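Placemat

Print this article
E-mail this article

A placemat (also place mat, or table mat in older usage) is a flat covering laid on a dining table beneath the plate, bowl and cutlery of one diner. It protects the table surface from heat, moisture and abrasion, and marks out the area allotted to each person. Placemats are made from woven textile, paper, cork, vinyl, silicone, plant fibre, slate and coated board. They differ from tablecloths, which cover the whole table, and from coasters and trivets, which sit under a single vessel.

Dimensions and shape

The rectangular form is the most common in homes. Its width is governed by the space taken up by a dinner plate with a knife and fork on either side, and its depth by the plate plus a margin for a glass. Oval and round mats suit pedestal tables, where the corners of rectangular mats would overlap or hang over the edge. Wedge-shaped mats are made for small round tables, but are not widely stocked.

Thickness varies with material. Woven mats are thin and will lie flat under a stemmed glass. Cork-backed board is thicker and gives better insulation, although a glass set across the edge will tip. Restaurants often prefer a mat that can be rolled or stacked, as drawer space is limited.

Materials

Cotton and linen mats are absorbent and can be laundered at ordinary temperatures. Plain weave is usual for household sets. Ribbed weaves, in which a heavier weft is carried across a fine warp, give a mat more body and help it to keep its shape after washing. Untreated linen will shrink in the first wash, and the better makers allow for this when cutting.

Paper mats are single-use. They are sold in packs of 240 or 1000 to the catering trade, generally with a scalloped or embossed edge. The lighter grades cockle when damp.

Vinyl-coated polyester yarn, woven into an open mesh, became common in cafes and family homes because it can be wiped down between sittings. The mesh lets crumbs through to the table, so the surface beneath has to be cleaned as well. Vinyl softens with heat and should not be placed under a pan straight from the stove.

Cork is a poor conductor and is used both alone and as a backing. Bare cork stains readily with oil and red wine. Coated board, faced with a printed sheet under melamine or lacquer, resists stains well but swells if water reaches the core through a chipped edge.

Seagrass, rush and raffia mats are plaited or coiled by hand. They become brittle in dry rooms and benefit from an occasional light misting - soaking, on the other hand, will distort the coils.

Pattern and colour

Stripes, checks and borders are the traditional patterns for woven mats, as all three can be produced on a simple loom by changing the colour of the yarn. Horizontal stripes, running parallel to the table edge, are made by alternating the weft when the mat is woven upright, or the warp when it is woven sideways. Narrow stripes in neutral colours hide small marks better than a solid ground. Solid pale mats show tannin stains from tea, and solid dark mats show flour, salt and the white film left by hard water.
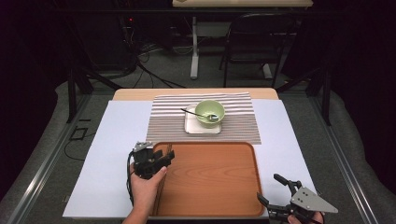

Printed pattern is cheaper than woven pattern but wears unevenly, with the centre of the mat fading first under the foot of the plate. Reversible mats delay this. Yarn-dyed cloth keeps its colour through the full depth of the thread and fades more evenly.

Manufacture

Woven mats are produced in continuous lengths and cut apart. The cut edges are hemmed, overlocked or fringed. A fringe is made by leaving a band without weft between one mat and the next, then cutting through the middle of the band; a row of stitching along each side stops the weft from working loose.

The Jirnwood mill at Flomden is a typical small producer of the ribbed type. Its looms are set up for 15 patterns, each woven in two widths, and finished lengths are pressed before cutting so that the hems remain square. The mill also supplied cork-backed mats until its laminating line was closed, and these are still found in second-hand shops with the Jirnwood stamp on the underside.

The Kalniņš pattern, a narrow stripe with a doubled thread at every change of colour, is named for the weaving workshop that introduced it. It was later copied in printed vinyl. The two are easily told apart by turning the mat over: the woven version shows the same stripe on both faces.

Use

In Western table setting the mat is placed parallel to the edge of the table and set slightly back from it. The plate is centred on the mat, with cutlery inside its borders where space allows. Glasses may stand on the mat or beyond it. At formal dinners a cloth is generally preferred, and mats are kept for breakfast, lunch and informal meals.

Where a tray is used to carry food to the table, the dishes are normally moved to the mat and the tray is taken away. In hospitals and aged care homes the mat is often laid inside the tray as a non-slip liner. Silicone and rubberised mesh are the usual materials for this purpose.

Care

Textile mats should be shaken out before washing and ironed while still slightly damp. Wax is removed by chilling and scraping, followed by pressing between sheets of absorbent paper. Board and cork mats are wiped with a wrung-out cloth and dried standing on edge. Stacking them damp encourages mould, particularly in humid coastal areas.

Collections

The household textiles collection at Sotness holds 2652 catalogued table linens, including placemats, runners and tray cloths. Paper mats are poorly represented there, as in most collections, having usually been thrown out after the meal.

See also: Coaster; Napkin; Table runner; Tablecloth; Trivet

Print this article
E-mail this article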